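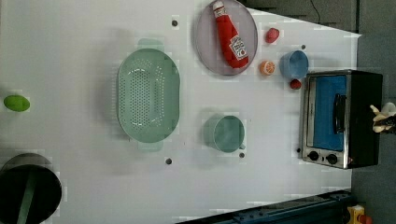

## 11th August, gripper trials

Spent the day on the kitchen table comparing the Escobar gripper with the Jullalside one. Same arm, same controller, overhead camera left where it was.

The ketchup bottle on the plate was the first target. Escobar lifted it by the middle at 300 and again at 900. Jullalside needed 2 tries at the lower setting and let the cap end sag.

The colander is the hard one. Its tabs are flat and the camera gets poor depth on them. Both grippers slid off until I brought the approach in lower. The mug handle gave no trouble.

Toaster oven door still to do. Preben Gunnlaugsson wants the logs sent to Bredville before we touch it. Last good file is run 2142.

Ordered spare fingertips from Denduditz. Tomorrow, the toy strawberry and the small cup.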